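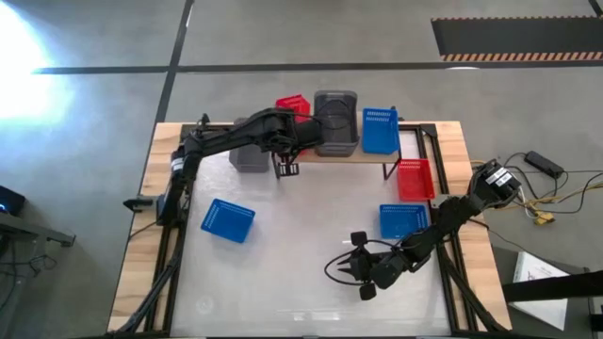
Liên Tăng reckons a small basket is only ever a promise to buy a bigger one, and she told me so in November, when I'd just spent 35 dollars at Gostedura on things to put other things in. I was hurt. I'd also left 8 of them in the boot.

Since then I've had one rule: containers live along the back of the table, up on the shelf, and the front is meant to stay clear. Red plastic for small stuff, the dark grey bin for whatever I can't face sorting – mostly cords, plus a Malhotra catalogue I'm apparently keeping. The bin's winning.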